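Search tickets
Enter keyword or ticket number

Ticket 1217 – Rust-coloured cloths will not stay folded flat
Opened by: Lowri Pumphrey
Area: Folding table, Hopkin room
Status: Waiting for reply
Last updated: May 10, 2020

Problem

The rust cloths from the Katasard order do not keep their fold. I fold them in three, I press with the hand, and when I come back from lunch the top layer has lifted in the middle and the edge is crooked. The grey ones from the same order have no such trouble. We have 192 pieces to send to Stelthorpe, so I would like to solve it before I continue.

What I tried

1. Folding in half instead of three. Better, but then they are too wide for the Ondach boxes.

2. Washing one at 42 degrees without softener. The colour stayed the same. The hem became a little shorter than the rest of the cloth and now it pulls.

3. Leaving seven pieces under the cutting board overnight. In the morning they were flat. By afternoon four of them had opened again, always at the hemmed side.

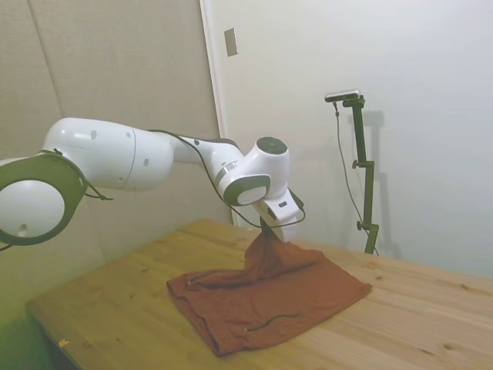 4. Turning the cloth so the hem lies at the bottom of the pile. This helped the most until now. The wrinkles are still there, but the weight of the others holds them down.

I also checked the table, because my colleague thought the pine was not level. I put a spirit level across the boards in both directions and it is fine. The knots are smooth, nothing catches on them.

Reply from linen desk

Thank you Lowri, very clear. Please do not wash any more of them. Can you measure the hem on one that was not washed, both ends? In March we had tea towels where the hem thread was too tight, and they behaved the same way.

Reply from Lowri

Measured. The left end is 7 mm narrower than the right one. I looked at three more and they are all like this – so I think it is the sewing and my folding is okay. Should I steam the hems, or do they go back to Katasard? I have put the pile on the lower shelf with a note and I am doing the grey ones in the meantime.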